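Parnberg Learner Sentences
README, release 3

Parnberg Learner Sentences is a set of short written texts by adults learning a second language at the Parnberg evening school. Teachers there collected them from ordinary homework over several terms. The texts were typed up, checked against the handwritten pages and marked for errors. The release holds 1706 texts by 200 learners.

Contents

texts/ – one plain text file per piece of homework, UTF-8
marks/ – error marks, same file names, tab separated
learners.tsv – one row per learner: level on entry, first language, number of terms attended
tasks.tsv – the 31 homework tasks, with the wording the learners were given
CHANGES – what is different from release 2

File names are made up of the learner code, the task number and the draft letter. A file ending in b is a rewrite done after the teacher handed back draft a. Not every a has a b. Of the 1706 files, 949 are first drafts with no rewrite.

The tasks

Levels run from complete beginner to upper intermediate. Beginners wrote to a model ("My street", "What I buy on Saturday morning"). From the third level up, the tasks ask for a letter, a complaint or a set of instructions. Task 14 is the one most people ask about. Learners had to tell a neighbor how to set something up at home, using at least four command forms.

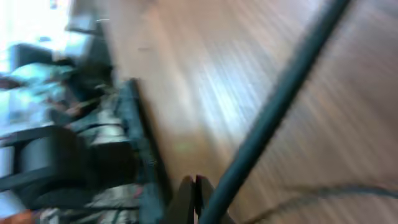

Vocabulary in the task 14 texts is narrow, and this should be kept in mind before using them for word counts. Each class got a word sheet in advance, and most learners stayed close to it. Surface words are the thinnest group. A tabletop with a pale brown wood grain, lighter where it catches the light, comes out as "the brown table" in nearly every text, and "grain" in the sense of wood occurs only in texts from the top level. The sheet used by Ekene Bako's classes is a little longer than the others. It is given in full in tasks.tsv.

Error marks

Marking was done by two people, Baoshan Wei and Czesław Tokarz, working apart and then comparing. Where they could not agree, both marks were kept and the line carries the flag D. The tags are:

ART article missing, extra or wrong
PREP wrong preposition
VF verb form
WO word order
LEX wrong word, meaning still clear
SP spelling
UN cannot be understood

SP is used only when the teacher and both markers read the handwriting the same way. Crossed-out words were left out. Words added above the line were put in at the point shown by the learner. 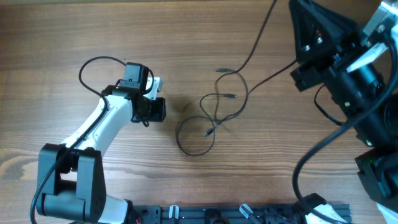
We did not mark punctuation. Practice differed too much between first languages, and the teachers had not corrected it in the same way from one class to the next. Anyone who wants to add a punctuation layer is welcome to – please keep the line numbers as they are, so that the existing marks still match.

Privacy

Names of people, streets and employers were replaced by codes such as N1 and S1. Learners signed a form on joining and could withdraw at any time. Texts by those who withdrew before March are not in this release. If you find a name we missed, write to Crescencio Zabala at the school office and do not post it in public.

Known problems

1. Task 9 was reworded halfway through a term. Both wordings are in tasks.tsv, but the files do not say which one a learner had.
2. Terms attended is blank for learners who moved from the Lis branch.
3. Some b drafts were written in class with a dictionary and some at home. There is no field for this.
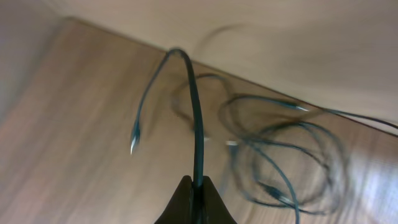
4. In release 2 the D flag was lost when files were opened in a spreadsheet. Use the new marks/ folder, not the old one.

Terms of use

Free for teaching and research. Please do not use the texts to grade or rank schools. Cite as Parnberg Learner Sentences, release 3, edited by Czesław Szczepańska.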